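Skuveo Publishes Open Good-Practice Guide for Bin-Picking Robot Cells

PLORKVILLE, March - Skuveo today released the first edition of its good-practice guide for small robot cells that pick parts out of bins, and it is free for anyone to read, copy and use. We are thrilled to get this one out the door!

The guide is written for labs, schools and small shops that set up a robot arm on a bench and need clear rules for running it. It has 56 pages in 9 chapters, covering risk assessment, bin mounting, hose and cable routing, gripper checks, marked keep-out areas, stop buttons and record keeping. Every chapter ends with a one-page checklist that can be printed and kept next to the cell.

Skuveo wrote the guide with Naciri, which builds grippers, and Maltemura, a training workshop for machine operators. The draft was open for comment through the winter, and the response was wonderful - 1556 comments came in, many of them from people who run these cells every day. The chapter on bin mounting was rewritten from scratch as a result, and it now asks teams to check every clamp before the first run of a shift and again after any bin is moved.

The guide does not replace national or international safety standards, and readers should follow those first. It is meant to help with the daily habits that come after.

A second edition is already in the works, with a new chapter on cells that share a room with other equipment. Comments are open until June through the Skuveo website.

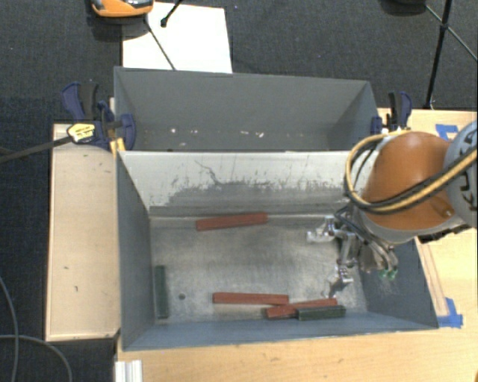
Printed copies can be ordered from the Plorkville office at the cost of postage. Schools may ask for a set of the checklists on heavy card.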